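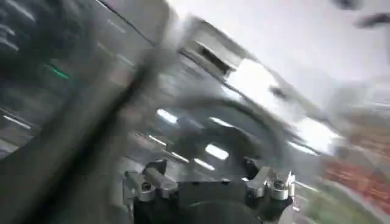 *Last modified: 04/11/2024*

# Unit 2: Clamped joints on round parts

Course: Bench Assembly and Fixturing, Arstead
Read before the lab session. Bring a calculator.

## 2.1 What the joint has to do

A round part can be held without drilling it, keying it, or cutting a thread on it. Blocks are pressed against its outer surface by bolts, and friction carries the load. The black cylindrical base at the start of this page has a silver aluminum block on each side, and each block has one hex-socket bolt head. The blocks appear to grip the upper rim of the base. We will use that layout, simplified, for the calculation below.

Two loads matter:

- torque, which tries to turn the cylinder between the blocks
- axial force, which tries to pull it out along its length

Bending is left for Unit 3.

## 2.2 Simplified model

Assume two opposed blocks, each pressing on the cylinder with the same normal force N. Treat each contact as a single point at radius r. The coefficient of friction is μ.

Torque at slip: T = 2 μ N r

Axial force at slip: F = 2 μ N

The two limits can't both be used in full. If torque and axial force act together, combine them at the contact surface:

√((T/r)² + F²) ≤ 2 μ N

A wrapped clamp (a split collar) spreads the pressure over an arc and needs a different expression. Don't use the formulas above for the Javbridge collars in drawer B.

## 2.3 Worked case

Cylinder radius 19 mm, dry contact, μ taken as 0.15. These values are for the exercise and were not measured from the part in the photo.

| N per block | T at slip | F at slip |
|---|---|---|
| 400 N | 2.28 N·m | 120 N |
| 700 N | 3.99 N·m | 210 N |

T and F in each row are calculated separately, with the other load at zero. No safety factor is included. Oil on the surface lowers μ, and both columns fall in proportion.

## 2.4 Assembly notes

1. Wipe the cylinder and the block faces. Remove any burr with a fine stone.
2. Start both bolts by hand. If a bolt binds in the first turns, back it out and check the thread.
3. Seat the hex key to the full depth of the socket before applying torque. A partly seated key rounds the corners.
4. Tighten alternately in small steps, keeping the gaps on the two sides equal.
5. Finish with the torque wrench at the value on the Urrutia job card.
6. Put a paint mark across each bolt head and the block next to it. A broken line at the next inspection means the head has turned.

Aluminum threads strip before a steel bolt fails. If a longer bolt is available and the hole is deep enough, use it.

## 2.5 To hand in

Repeat the table for μ = 0.10. Then find the largest torque the 700 N case can carry while an axial force of 100 N is acting, using μ = 0.15. Show units on every line.

Record sheets go in the Ernilent folder by the end of November.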